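In Praise of the Tangled Necklace

Every week I read that machines are about to take our jobs. I would like one of them to take mine, which at present consists of putting jewellery into a box, tipping it out and putting it in again.

Celtell calls this "gathering examples". The learning system watches what the hand-held grippers do and is supposed to work out the rest for itself, as children do, though children are cheaper to impress. The quota for the bracelet task is 200 goes. The folk who set it have, I suspect, never tried to pick up a thin chain with two fat blue fingertips.

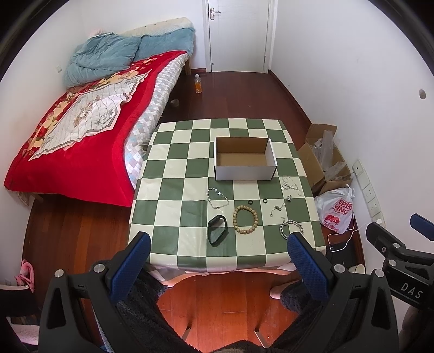

Celtell Home Tasks Team | Opinion

My complaint is with tidiness. A checked tablecloth, a proper bedroom, a necklace in a knot: I'd take 117 goes at that over 500 on a bare grey bench where every bead has been combed. Paltura, our last project, was all bare bench. It was beautifully consistent, and so was everything it learnt, right up to the first patterned cloth.

Yet the guidelines still ask us to throw out any go with a fumble in it. I fumble. You fumble. A system that has only been shown perfect grabs has no idea what to do after a bad one, and with a fine chain there will be a bad one. Keep the fumbles, label them, and pay for them at the full rate. I have an interest in that last part.

2 comments | 117 shares

Recent from the team
Drakos: what we got wrong about drawers
Sonia and the folding of towels
Notes for November starters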